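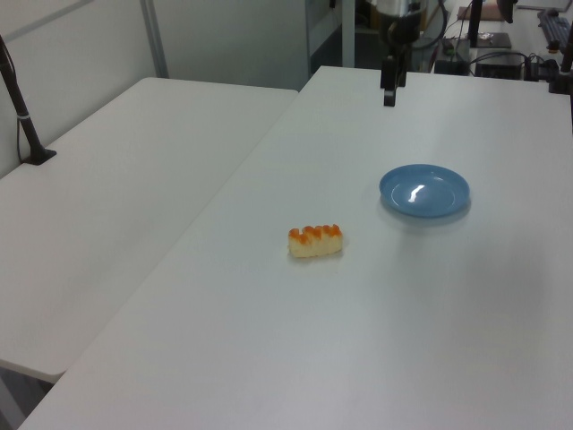 Según Mestov, que siguió las pruebas desde la empresa asociada Sunbridge, lo difícil de manipular comida empieza cuando el brazo ya la ha tocado: un bloque de plástico perdona un agarre torpe, y una pieza blanda con algo suelto encima se deforma, se inclina o pierde la cobertura por el camino. De esa observación, hecha en una de las primeras reuniones, salió la línea de trabajo que hoy presenta el laboratorio Wike.

Wike publica los resultados de Pridix, un método de aprendizaje para que un brazo robótico traslade alimentos delicados a un plato

El laboratorio Wike da a conocer Pridix, un método que aprende a partir de demostraciones humanas y que corrige el cierre de la pinza mientras la pieza todavía está en movimiento. ¡Estamos muy contentos con lo que hemos visto! En la tarea de referencia, que consiste en recoger una pieza pequeña de la mesa y dejarla en un plato llano, el sistema completó sin daños apreciables 925 de 1000 intentos. El mismo brazo, con una apertura de pinza fijada de antemano, se quedó bastante por detrás, sobre todo con las piezas que llevan cobertura.

El entrenamiento partió de 200 demostraciones teleoperadas, grabadas por 2 operadores que se turnaban en sesiones cortas. Cada demostración incluye la imagen de una cámara fija, la posición del brazo y la apertura de los dedos en cada instante. Con esos datos, Pridix aprende dos cosas a la vez: por dónde acercarse y cuánto cerrar. La segunda parte es la novedad. El modelo predice cómo va a ceder la pieza en los instantes siguientes y, si la predicción se aleja de lo que ve la cámara, afloja o aprieta antes de seguir – todo ello sin sensores de fuerza en los dedos.

La mesa de pruebas se ha mantenido sencilla a propósito. Superficie blanca, una pieza, un plato azul claro y el brazo esperando al fondo, con la pinza hacia abajo. La pieza, de color crema y con una hilera naranja brillante en la parte superior, obliga a respetar la orientación: si llega volcada al plato, el intento cuenta como fallo aunque no se haya roto nada. El plato tiene el borde levantado, así que el brazo debe bajar por dentro y soltar con cuidado.

También hay resultados que nos obligan a seguir trabajando. Los reflejos de la luz del techo sobre el plástico del plato confundían a las primeras versiones, que a veces calculaban mal el centro, y una parte de los fallos restantes todavía viene de ahí. Las piezas colocadas muy cerca del borde del plato son otro caso pendiente. El artículo técnico recoge los 25 escenarios de evaluación, con los fallos clasificados por tipo, para que otros grupos puedan comparar sus métodos en igualdad de condiciones.

Sunbridge ha colaborado en el diseño de la evaluación y estudiará ahora si el método se adapta a sus líneas de preparación de bandejas. Por el momento no hay fecha para un ensayo fuera del laboratorio. La siguiente fase, prevista para diciembre, añadirá varias piezas en la misma mesa y platos de distintos tamaños – un salto que el equipo tiene muchas ganas de probar.

El código de Pridix, las demostraciones y el protocolo de evaluación estarán disponibles para uso académico en la página de publicaciones del laboratorio Wike. Las solicitudes de prensa y de visita se atienden a través del formulario de contacto de la misma página.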